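About Us

Hello, and welcome to Undo! If you've landed here from a search for film nights in Trotness, you're in the right place, and if you've landed here looking for the keyboard shortcut, sorry, but do stay for a bit.

I started Undo because I missed going to the pictures with a crowd. I grew up on the big Saturday matinee sort of film – submarines, heists, dogs that find their way home – and by the time I moved to Trotness the nearest cinema was a bus and a train away, and the last train back left before the credits of anything over two hours. So I hired a hall, borrowed a projector with a fan like a hairdryer, and put on a black and white thriller one wet February evening. Seven people came. We talked about the ending until we were asked to give the keys back, and I booked the hall again the next morning.

We're still a small company, but we've grown up a bit. These days we run a film night most weeks of the year, we take a pop-up screen out to villages and schools, and we programme other people's festivals when they ask nicely. Our regular home is the Hemon, which used to be a dance hall and still has the sprung floor (you can feel it bounce a little in a good chase sequence). It seats 250 with the balcony open and 100 without, and I love it both ways.

What do we show? Nearly everything, really. I have a soft spot for car films and for anything with a train in it, and I'll happily argue that a decent stunt done for real beats an hour of computer effects. But the programme isn't just my taste, thank goodness. We do musicals, we do subtitled films, we do horror in the autumn, and we do one silent film a year with a live piano, which sells out faster than anything else on the list. New releases come to us a few weeks after the multiplexes have finished with them. That keeps the tickets cheap, and I've stopped minding about the spoilers.

The name gets asked about a lot. An undo is what an editor reaches for when a cut goes wrong, and I spent a good few years in edit suites reaching for it several times an hour. I liked how it looked on a poster, too.

Our biggest project so far is the Lindqvist season, a run of forgotten adventure films that we pieced together from collectors and small archives. Some of those prints hadn't been shown to a paying audience in decades, and a couple of them creaked, I'll admit, but there's a rooftop escape in the second one that had the whole balcony on its feet! We're working on another season now, and it will have rather more swordfights in it.
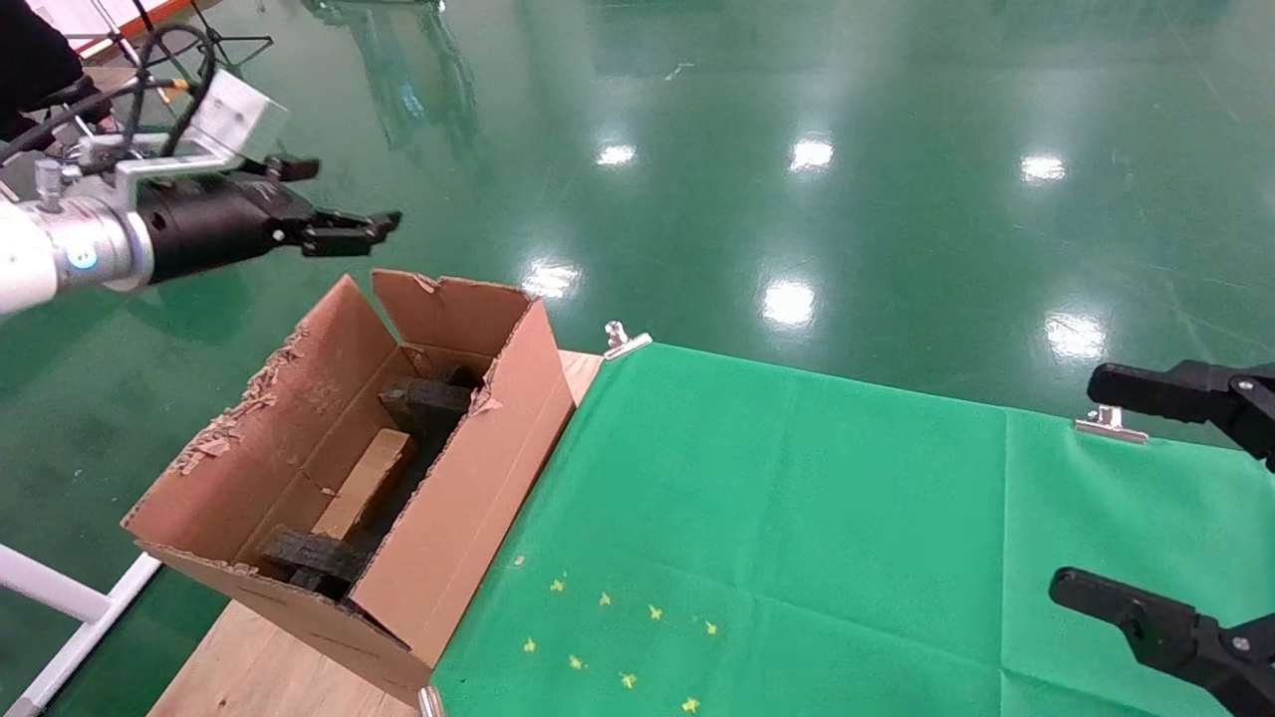

Marion wrote to tell us that she'd have liked a longer interval in the Lindqvist double bills, and that the second film should have gone first, as the first one was the better of the two and everything after it felt slow. I've thought about this more than is healthy. The interval is now longer. On the running order I'm not budging, but do come and have it out with me in the foyer.

Subtitled screenings for hard of hearing viewers are on the programme every month, and we keep the lights up a touch for the relaxed ones, where you can wander about and chatter as much as you like. Doors open half an hour before the film. We don't show adverts, only a couple of trailers, so please don't count on turning up late.

Membership has just passed 1215, which still makes me a bit giddy. Members get first pick of seats and a vote on the Christmas film, and the vote is fiercer than you'd think. You can join online or at the desk on any film night, and if there's something you've always wanted to see on a proper screen, send me the title. I read every suggestion, and I'm always after more trains.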